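이 사이트는 강의 자료 열람 편의를 위해 쿠키를 사용합니다. 계속 보시면 동의하신 것으로 간주합니다. [동의] [설정]

목재 기초 실습 4강: 판재의 면을 읽고 다루기

지난 시간에 톱질을 배운 분들은 이번 시간이 좀 심심할 겁니다. 자르지 않고, 박지 않고, 붙이지도 않습니다. 나무판을 봅니다. 수강료가 아깝다는 표정은 매 학기 보고 있으니 숨기지 않으셔도 됩니다.

4강의 범위는 밝은색 판재의 결, 얼룩, 모서리입니다. 3강 유인물의 공구 목록은 그대로 쓰고, 사포만 새로 챙겨 오세요.

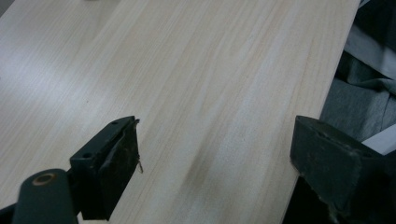

글·정리 Costel Jitaru | 바토(Bato) 목공 강의실 | 2018-02-23

1. 결의 방향

소나무처럼 색이 옅은 판은 결도 수줍습니다. 정면에서 보면 그냥 크림색 널빤지인데, 고개를 조금 숙이면 분홍 기운이 도는 줄과 황갈색 줄이 번갈아 나옵니다. 빛이 세게 닿은 쪽은 결이 하얗게 날아가서 잘 안 보입니다. 보이지 않는다고 결이 없는 줄 알고 아무 방향으로나 미는 분이 기수마다 꼭 있습니다. 판을 돌려 보든지, 본인이 돌아가서 보든지 하세요. 체력 면에서는 판을 돌리는 쪽을 권합니다.

연필로 결 방향 화살표를 옅게 그려 둡니다. 옅게라고 했습니다. 지난 기수 작품 중에는 화살표가 마감칠 밑에서 아직도 길을 안내하고 있는 것이 있습니다.

2. 얼룩인가 그림자인가

판 한가운데가 조금 거뭇하면 초보자는 일단 사포부터 듭니다. 그 전에 할 일이 있습니다.

- 손을 치우고 다시 본다. 자기 손 그림자를 갈아 내려던 분의 명예를 위해 이름은 적지 않습니다.
- 판을 창 쪽으로 조금 옮긴다. 거뭇한 곳이 따라오면 얼룩이고, 제자리에 남으면 그림자입니다.
- 얼룩이면 마른 천으로 먼저 닦는다. 물걸레는 금지. 생나무 면은 물을 마시고, 마신 만큼 결이 일어섭니다.
- 그래도 남으면 지우개. 손때와 연필 자국은 여기서 대체로 정리됩니다.

사포는 그다음입니다. 140번으로 시작해 보고 자국이 옅어지면 멈추세요. 한 점만 파고들면 얼룩 대신 웅덩이가 생깁니다. 주변까지 넓게, 결을 따라 밉니다. 손때가 유독 많은 분은 점심에 무엇을 드셨는지 돌아보시기 바랍니다. 강의실 옆 튀김집에는 유감이 없습니다.

3. 결을 따라 번진 회색 자국

둥근 얼룩보다 까다로운 것이 결과 나란히 누운 잿빛 줄입니다. 원래 나무 색인지 무언가 문질러진 것인지 눈으로는 판단이 잘 안 됩니다. 지우개를 한 번 대 보고, 지우개가 더러워지면 자국, 깨끗하면 일단 나무 쪽에 겁니다. 나무 색이라면 그냥 두세요. 나무도 나무 나름의 사정이 있습니다.

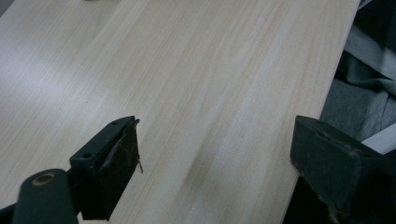

펑(Peng)은 여기에 반대 의견을 냈습니다. 어차피 기름칠을 하면 잿빛 줄이 더 진해 보이니, 원래 색이든 아니든 미리 한 번은 밀어 두자는 것입니다. 일리가 있습니다. 다만 그 '한 번'이 저녁까지 이어지는 것을 제가 여러 번 봤으므로, 과제에서는 자투리에 기름을 먼저 발라 보고 정하는 것으로 합의했습니다.

4. 모서리

곧게 잘린 변은 보기에 좋고 손에는 좋지 않습니다. 사포를 나무토막에 감아 모서리를 결 방향으로 두세 번만 훑습니다. 날카로움만 죽이면 됩니다. 둥글게 만들겠다는 포부는 6강까지 접어 두세요. 자를 대고 직선을 확인하는 일은 훑기 전에 합니다. 훑고 나서 재면 자가 틀렸다고들 합니다.

과제: 길이 205밀리미터 자투리 하나를 골라 결 방향을 표시하고, 한쪽 긴 모서리만 다듬어 올 것. 양쪽 다 해 오면 비교할 면이 없어져서 감점입니다. 보고서는 200자 이내. 나무에게 바치는 시는 받지 않습니다.

공유 26

댓글 3

결따라: 140번 다음에는 몇 번으로 가나요? 유인물에 없습니다.

Jitaru: 5강에 나옵니다. 그때까지는 참는 연습입니다.

물걸레: 금지 사항을 집에 가서 읽었습니다. 판이 복숭아처럼 됐는데 말리고 다시 밀면 되나요?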